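Subject: Re: [gripper-users] Pads lifting and grip lost part way through a pick
From: Sumaiya Navaratnam

Menaka Amarasinghe wrote:

> Has anyone else had the finger pads come away on the Ponau hand
> tool? We run it on folded linen. On two picks last month the cloth
> slid out after the fingers had closed, and the controller logged
> both as good. When I pushed the left pad with my thumb it moved
> sideways by a couple of millimetres. The manual gives a pad life
> but doesn't mention the glue. Is it worth changing to screwed pads,
> or is there a better adhesive?
>
> Menaka

Hello Menaka,

Yes, we've had the same fault, and it took us far too long to find because we were looking at the motor current.

Our tool had done 960 cycles on cotton sheeting when it first dropped something. The log said the grip was good because the controller only checks that the fingers have stopped moving and that the current is over the limit. A pad that slides on its backing still gives you both. The cloth goes one way with the pad and the finger stays where it is. Raising the closing force made it worse – the shear on the glue line went up and we had 5 drops in a single afternoon in June.

What we do now is a look at the top edge of each pad before every shift. The top edge goes first on ours. If there is a pale line between the pad and the finger body, the pad comes off and gets stuck down again, even if it still feels firm. Threads at the bottom edge need trimming too, as they can catch in a hem and pull the pad down.

Open the fingers fully over something white to do it. Against our dark bench I missed a lifted edge twice.

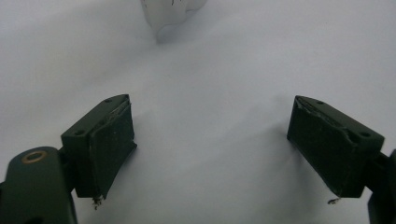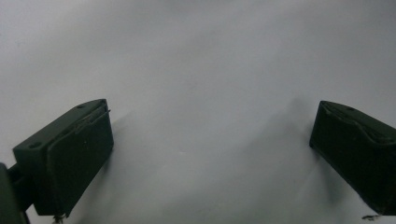 On glue, we tried the Tzavaras contact adhesive and it held for about 96 hours of running before the edge started to go. The Brirow film has lasted longer, but you must get all the old residue off first and leave it clamped overnight. I haven't tried screwed pads. My worry would be the screw heads marking the fabric once the pad wears down.

The other change was in software. After closing, we lift by a small amount, stop, and read the load again. If it has fallen, the pick is abandoned and the arm stays where it is until someone resets it. That adds 2 seconds to a pick. I'd put it in before you do anything about the glue, particularly if people reach in to clear dropped linen while the arm is still running its sequence. We had one near miss that way – no injury, but it was reported.

I've asked Drirkedano for the peel figures on the original pads and will post them if they reply. Which cleaner are you using on the fingers? Ours was leaving a film.

Sumaiya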